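From: Aníbal Abreu
Date: Saturday, January 23, 2021
Subject: Re: [Nater-list] Grippers for next season, what do we really need?

On the list, Cordeiro wrote:
> Before we sign anything I'd like to see the spend broken down.
> The Niswood quote is 2,759 for the pair, and I still don't see
> why we need two. Can't one do the fruit work by itself? And
> what are we setting aside for pads?

Fair questions! I'll take the second one first, as it's the one I get asked most. Yes, one gripper can pick up a plum. But so much of what we want to record is two-handed (one side holds, the other places, then they swap), and I'd hate to buy a single now and go back in September for its partner at whatever the price is by then. I vote for the pair.

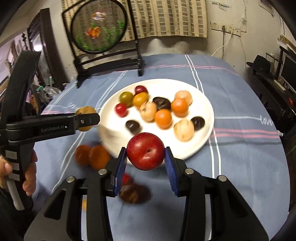
Fruit sorting with both grippers, plum on the right and a small yellow-tan fruit on the left.

Ribbed pads are what I'd spend on. Plums are smooth and round and I really don't want to be squeezing them any harder than we have to. Clulteck sells a pad set for 63, and I'd like two sets in the drawer before we start - plus a bag of spare hinge screws, 46, which sounds silly until you lose one under a radiator on a Friday night.

So that's 2,759 for the pair, 126 for pads and 46 for screws. The 1,170 we had penciled in for a second workstation could wait, in my opinion. We can share the one we've got for a few months and see who complains first (probably me).

One thing I haven't priced is fruit. It bruises, it gets eaten, and I'd like a good mix of sizes every week, so could somebody suggest a monthly number? And Cordeiro, does the Niswood quote include shipping? I couldn't find it on my copy.

Aníbal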